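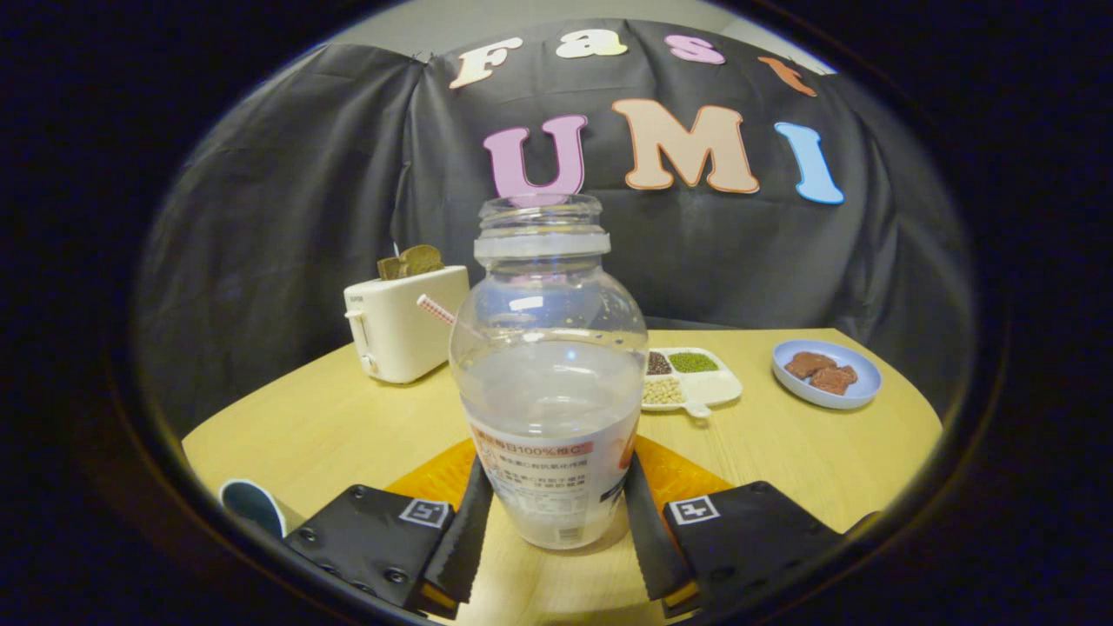 Grarville Container Return Log

Version 2 of the drop-off records kept at the Caston Street and Lirton Road return points in Grarville. The log covers what was brought in, how it was sorted, what was turned away and what was written on the day sheets. It is a small dataset made from paper forms, and it should be read that way.

Last updated Dec 28, 2023.

What is in the release

The release has four files:

returns.csv: the main table, one row per drop-off, 485 rows.
refusals.csv: items turned away at the counter, linked to the main table by drop_id.
materials.csv: the lookup table for material codes. There are 33 codes.
notes.txt: the comments column from the day sheets, typed up as written, spelling and all.

All of the tables are UTF-8 with commas as separators and a header row. A few people have opened returns.csv in a spreadsheet program set to a different encoding and found the product column full of question marks. Import it as UTF-8 and the accents and Chinese characters come through properly.

Fields in returns.csv

drop_id: text. A letter for the site (C for Caston Street, L for Lirton Road) and a running number. The numbers are not continuous. Voided slips keep their number and are left out of the table.

site: text. Caston Street or Lirton Road.

session: text. Morning or afternoon. The forms do not carry a clock time.

material_code: text. See materials.csv. Where a bag was mixed, the drop-off was split into one row per material and the rows share a slip_ref.

slip_ref: text. The number printed on the receipt slip.

units: integer. Containers accepted. Blank means the bag was weighed and not counted.

mass_kg: decimal. Net of the bag or crate. Blank means counted and not weighed. Both columns are filled only where the attendant did both, mostly at Lirton Road, where the scale is next to the sorting bench.

product: text. Free entry, optional. Copied from the label when the attendant thought the item might need checking against the eligibility list.

condition: text. One of empty, part_full, crushed, soiled, unknown.

cap: text. On, off, mixed or not recorded.

label_script: text. Latin, Chinese, other or none. Filled only where product is filled.

refused: true or false. True if anything from the same slip appears in refusals.csv.

How the records were made

Attendants filled in a printed day sheet at the counter. At the end of each session the sheets went into a box file, and Zuzanna Sobczak typed them into a spreadsheet at the Caston office, usually the following week. Lev Tymoshchuk then read a share of the entries back against the paper. Where the two disagreed, the paper won. Where the paper could not be read, the cell was left blank and the row was flagged in notes.txt.

The day sheet changed in May. The older sheet had one box for the state of the container and people wrote whatever they liked in it: "sticky", "half", "squashed flat", "ok". The newer one has tick boxes. We mapped the old wording onto the new categories by hand, and the mapping is listed at the end of notes.txt. Anything marked "sticky" went to soiled. Anything marked "half", "some left" or "not empty" went to part_full, whatever the drink was.

Part-full containers take up more of the notes than any other kind. The rule at both sites is that a container should be emptied before it is handed over, but the sites applied it differently. Caston Street had a sink near the counter, so people were generally asked to tip the contents out and come back to the front of the line. Lirton Road had no sink.

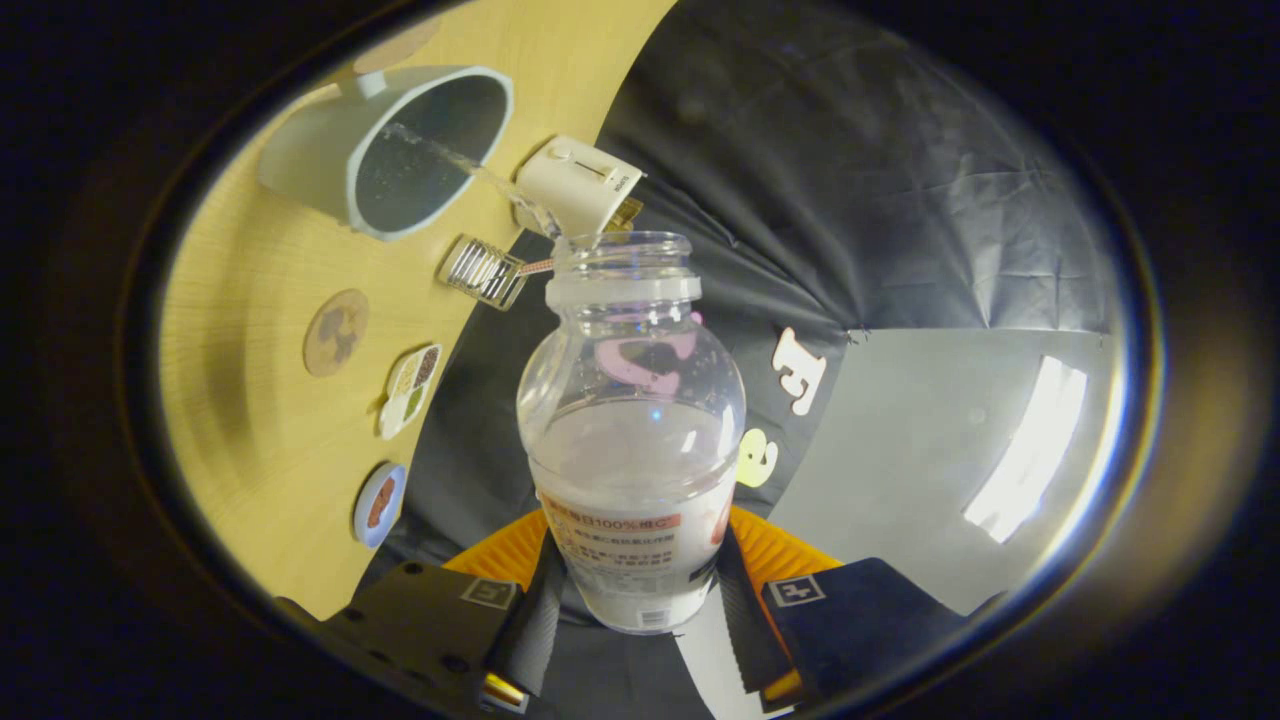 Attendants there either accepted the container and put it in a separate crate or sent the customer away with it, and the sheet does not always say which. If you are comparing refusal rates between the two sites, treat this as a difference in plumbing before you treat it as a difference in customers.

Milk and milk drinks are coded apart from other drinks. They have their own codes because eligibility depended on what was in the container as well as what it was made of. The attendants worked from a printed list kept under the counter. For products whose labels they could not read, they were asked to copy down whatever they could, including characters, and to write "check" in the margin. Zuzanna went through these afterwards. Rows that were settled this way have the word "checked" in notes.txt against the drop_id. Rows that were never settled stay under code U, unknown beverage, and we have not guessed at them.

Chinese product names are recorded in the form in which they were copied down. Simplified and traditional characters have not been merged, so the same product can turn up under two spellings. If you group by product, you will need to deal with this first. We tried an automatic conversion and it introduced more errors than it fixed, mainly where only part of the name had been copied.

Caps

The cap field was added because the baling contractor, Tkachenko, asked about it. Caps are a different plastic from the bottle body in most cases and the contractor wanted to know how many were coming through attached. It was filled in well at first and then less well. By the later sheets "not recorded" is the most common value. We would not use this column for anything more than a general impression.

Known problems

The log covers two sites in one town. It says nothing useful about other towns, or about containers that went into kerbside bins.

School and club drop-offs are not marked. You can see them as large unit counts on a single slip, but so can a household that saved its bottles for months.

Weights from Caston Street before the scale was replaced read slightly high. We do not have a correction factor. These rows have scale_old written in notes.txt.

The product column is biased toward unusual items. Common soft drinks were almost never written down, because everyone at the counter knew they were eligible. Do not use the column to work out what people in Grarville drink.

A slip that was split into several materials counts as several rows. To count visits, group by slip_ref.

Personal information

The day sheets had a space for a first name and a mobile number, for customers who wanted to be rung about a missing payment. These were not typed up. The comments were read through by both maintainers, and names of customers and street numbers were taken out and replaced with [removed]. If you find one we missed, please write to us and do not post it in public.
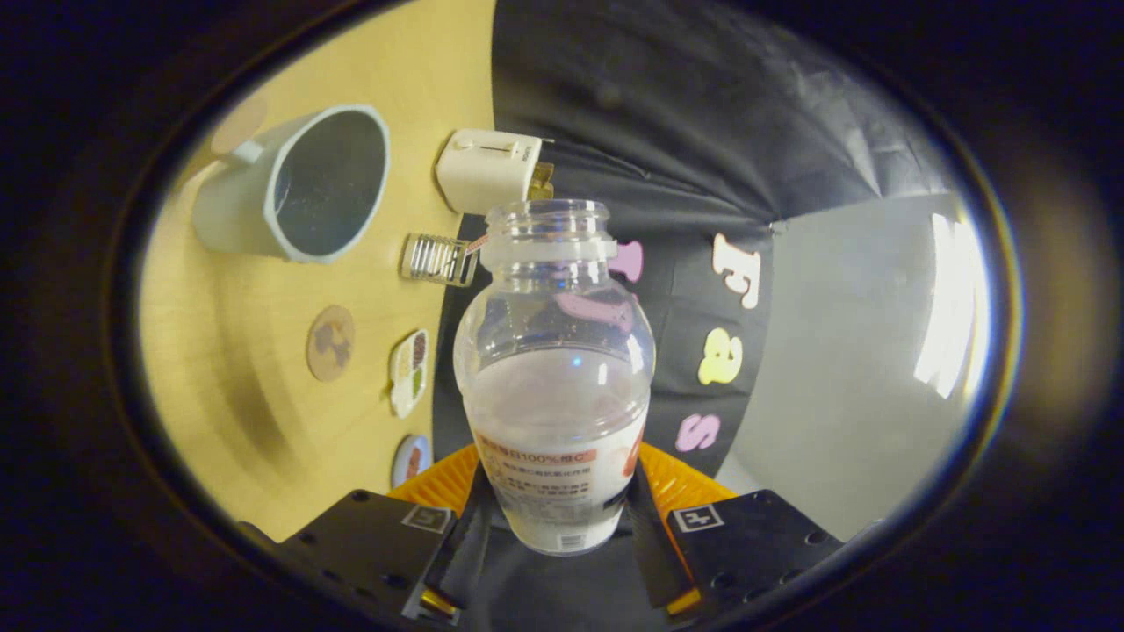
Changes since version 1

Split the old notes column out of returns.csv into its own file.
Added label_script.
Recoded flavoured milk, which had been lumped in with juice at Lirton Road.
Removed duplicate slips left over from the week when both attendants handed in the same sheet.
Corrected the colour description for green and amber glass in materials.csv. They were swapped. The codes themselves were right.

Licence and citation

The tables may be copied, changed and reused for any purpose, provided the source is named. A suitable form is: Tymoshchuk, L. and Sobczak, Z., Grarville Container Return Log, version 2.

The paper sheets are held at the Caston office and can be looked at by appointment. We cannot post them out.

Corrections

Send the drop_id, the field and what you think it should say. Lev checks the mailbox and looks the entry up on paper before changing anything, so allow some time for a reply. Corrections go into the next release and are listed with the changes.

Related items
Day sheet template, old and new layouts
Material codes, printable counter version
Lirton Road scale check record
Notes on typing up handwritten forms

Contact: Grarville Container Return Log, Caston office | © 2023 L. Tymoshchuk and Z. Sobczak | Back to top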